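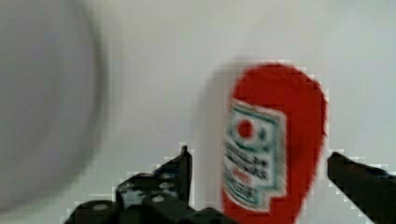 Wrist camera, ketchup bottle between the open fingers. Pale rounded object at left is out of focus and not part of the pick.

Nov 1, 2018. Bench 2, bottle task, hand guiding vs. remote.

Purpose today: decide which way we record the bottle demonstrations for the Riltlow set. So far we have a mix of hand-guided runs (grab the arm, walk it through) and remote runs (operator at the Privside handset, watching the wrist view). The mix is a problem. The two kinds don't look alike in the joint logs, and the policy trained on both hesitates just before closing.

Setup. Arm on the usual base, height not changed since last entry. Two-finger gripper, black fingers. Wrist camera on the short bracket. White table surface. Log rate 40 Hz for joints and gripper width. Camera is on its own clock, see below.

Hand-guided runs. Gravity compensation on, operator standing on the left side of the arm. Approach is quick and smooth until the last bit, where the operator has to push the wrist down and turn it at the same time. Force shows up in the torque channels as a bump that has nothing to do with the task. Operator's sleeve came into the wrist view on several runs. Those were discarded. Forearm needs to stay behind the wrist, and that is hard with the arm this low.

Tried guiding from the elbow instead. Worse. Fingers end up rotated relative to the bottle and one touches first.

Remote runs. Slower, and the operator stops a lot. The main difficulty is depth. With the wrist view alone, the bottle body runs out of the bottom of the picture between the fingers, so there is no sight of the base and not much to judge distance by. The shadow to the left of the bottle helps a little. Operator ended up using the label as a reference and closing when it reached a certain size on the monitor. This works for this bottle and will not carry over to another one.

Pauses. Longest hold before close was 4 seconds. The policy will copy that if we leave it in. Options are to trim dead time in post or to tell operators to keep moving. Trimming is easy for the joints but the camera frames have to be cut at the same points, and the clocks do not agree. Measured offset between camera and joint log at session start: 148 ms. Did not measure it at the end. Should have.

Image quality. The saved frames are poor. Stair-step edges on the bottle and on both fingers, with a thin white fringe along them. Label text can't be read. Red and green come through well enough, so color is still usable for finding the bottle. Not clear yet whether this is the encoder or the resize step – the Sindholm recorder does both in one pass and only writes the result. Next session: dump raw from the camera for one run and compare. If raw is clean, change the recorder settings before collecting anything more.

Near objects. Anything close to the lens goes soft and takes up a lot of the picture. Left third in the frame above is mostly one of these. I would like to keep some clutter in the set, but the soft mass gives the network a large gray area that moves more than the target does. Plan is to record with and without and compare. Keep the same approach direction for both.

Grip. Squeeze bottle gives under the fingers. Under hand guiding, the close command comes from the button on the wrist and goes straight to the set width, so every close is the same. With the handset the trigger is proportional and operators stop at different widths. Commanded and measured width both need to be logged. At the moment we keep only measured. Added to the Sung log format as a new column, untested.

Decision for now: remote only. Reasons:
No hands or sleeves in the wrist view.
Torque channels are clean.
The operator sees what the policy will see, so a run that can't be done from the wrist view doesn't get into the set.

Drawback is speed. Accepting it. Hand-guided runs stay in the archive under their own tag and are not used in training until someone has a use for them.

Rules for the next block of remote runs:
Start from the stored home pose, not from wherever the last run ended.
Gripper fully open before recording starts.
One approach per run. If the fingers touch the bottle early, stop and mark it failed. Don't back off and retry in the same file.
Rotate the bottle a little between runs so the label does not always face the camera the same way.

Open items:
Check the screws on the left finger brackets. Haven't had a driver on them since the fingers were fitted.
Clock offset at both start and end of session.
Raw camera dump.
Second view from the side for the operator? This goes against the third reason above. Leave it out unless the failure rate stays high.
Retrain on remote runs only and look at the hesitation again – want this done before the December review.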